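Ongart Table Surfaces

Version of May 10, 2018

Ongart is a set of pictures and notes on wooden tabletops, put together at Caltside for people who refinish and look after furniture. It covers 18 tables, all in daily use in the Warnunitz building. There are 1715 pictures, sorted into one folder per table.

Each folder has a text file called notes.txt with the table's room, its size, the finish as far as we know it and the date it was last oiled or waxed. Where the finish isn't known the line is left blank. Please don't fill it in by guessing from the colour.

The grain field takes one of four values: straight, wavy, mixed or unclear. Use wavy where the growth rings bend for most of the visible top, even if they straighten out towards a corner. Pale, honey and dark are the only colour words in use. 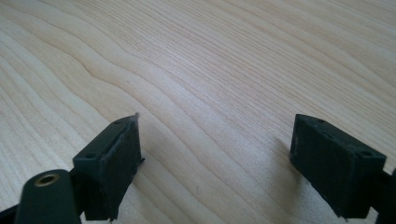

Sheen is recorded separately from colour. A pale patch in the middle of a top can be light falling on it, so check a second picture from the same folder before writing down a worn finish. We got this wrong in the first version and 35 entries have been corrected.

Known gaps: table 4 has no notes on its underside, and the two tables from the Pliltex room were sanded in June, after their notes were written. Their older entries are kept in the folder named before.

File names must stay as they are. The index is built from them and breaks if they change.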